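Small Workboat Pump Intake Study: Final Project Report

Marine Systems Project, second semester

1. Background

The Emanen is an aluminum harbor workboat used by the port at Tukcombe for line handling, debris recovery and fire response at the fuel dock. She carries one engine-driven fire pump rated at 800 gallons per minute. The pump draws from a sea chest on the port side, just forward of the engine room bulkhead, and feeds a single monitor on the wheelhouse roof.

The operators reported that the monitor stream weakened when the boat was held against a dock with the engines working. Pump inspection found no wear on the impeller. Our group was asked to find the cause of the pressure loss and to propose a change that could be made during a normal haulout.

2. Scope

The study covers the intake side only: the hull grate, the sea chest, the strainer, and the pipe run to the pump flange. Discharge piping and the monitor were treated as fixed. Changes to the pump itself were outside our budget and were not considered.

3. Method

Suction pressure was logged at the pump flange with a gauge and a recorder sampling once per second. Flow was read from the meter already installed on the discharge side. Three conditions were tested: at anchor with propulsion in neutral, alongside the dock with propulsion in neutral, and alongside the dock with both engines ahead at low power. Pump speed was set to 2,000 rpm in every run and checked with a hand tachometer.

A one-quarter scale model of the sea chest was then built from clear acrylic sheet and mounted in the department's circulating tank. Air was bled in ahead of the grate through a perforated tube. Two grate designs were compared, the original slotted plate and a longer plate with an angled forward lip. The lip was cut from stock left over from the Badawi rudder project and bent on the shop brake.

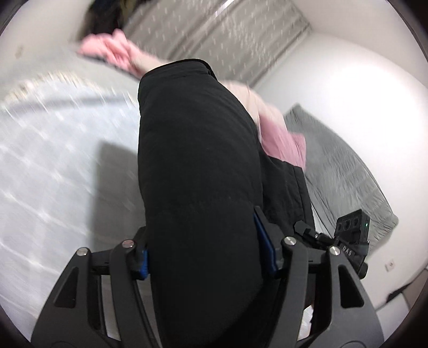 Model flow rates were scaled by Froude number. This is a compromise, as the strainer losses depend more on Reynolds number, and the strainer was left out of the model for that reason. Strainer loss was taken from the full-size measurements instead.

4. Results

At anchor, the pump delivered 784 gallons per minute, close to its rating. Alongside with propulsion in neutral, the reading was the same within the resolution of the meter. With both engines ahead, flow became unsteady and suction pressure swung over a wide range. The swings matched short bursts of noise at the pump, which we took as air passing through the casing.

The strainer was opened after each set of runs. It held a small amount of weed and no blockage. Loss across it stayed nearly constant in all three conditions, so it was ruled out as the main cause.

In the tank, the original grate took in air whenever the bubble sheet passed within one slot length of the plate. The angled lip pushed most of the sheet outboard. Measured by volume, the lipped plate cut air intake by 61 percent at the scaled flow rate. The benefit dropped off when the model was yawed — the lip then shed a vortex that fed air back into the aft slots.

5. Discussion

The results support air ingestion as the cause. Prop wash reflected from the dock wall carries bubbles forward along the hull, and the sea chest sits in their path. The Itari, a similar boat with her sea chest on the centerline, has no record of the same fault, though we had no chance to test her.

Moving the sea chest would be the better repair, but it means cutting new hull openings and rerouting pipe through a fuel tank space. The lipped grate bolts to the existing studs. A vent line from the top of the sea chest to the deck should be fitted at the same time, so that air which does enter can escape before it reaches the pump.

6. Limits of the Work

Dock runs were made at one tide level only. The model had no propellers, and the bubble source was steadier than real wash. Added drag from the lip was not measured. The yaw result rests on a single model angle and should be repeated.

7. Recommendations

Fit the lipped grate and the vent line at the April haulout. Repeat the dock runs at high and low water, with the same gauge position and pump speed. Until then, crews should use the lowest engine power that will hold the boat in place while pumping.

Related reports
Bilge Alarm Wiring on Small Port Craft
Badawi: Rudder Stock Wear and Bearing Choice
Towing Bitt Load Test, Tukcombe Harbor
Cooling Water Flow in Keel Pipes

Last updated: April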